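The planner is not your problem

Every few months someone at Pradano asks for a new planner. The old one hesitates, they say. It slows to a crawl on a road any farmer would cross with one hand on the wheel and the other in a bag of chips. Surely a smarter planner would be bolder.

I have read 179 of these complaints, and I would like to speak up for the planner. It does what it's told. If perception hands it a phantom fence across the lane, it stops for the fence, as I would hope to.

Old truss bridges are where this argument usually starts. Steel on both sides, steel overhead, a deck with ridges in it, and a lane detector raised on fresh suburban paint.

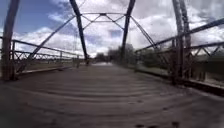 Meron Tekleab spent most of December tuning cost weights to get past this sort of thing. She had 70 of them by the end, two of which canceled each other out. Then Kidus Chala opened the replay tool, turned on the raw obstacle layer, and found the portal bracing projected flat onto the road. The fix was in the height filter. The weights are still there, and everyone is afraid to touch them.

So my modest proposal is to spend the planner money on the replay tool. Ours takes 400 clicks to show one bad decision and crashes if you resize the window. Nobody gets promoted for fixing a window. Yabsira Workneh has offered to do it anyway, provided we stop asking her for a planner.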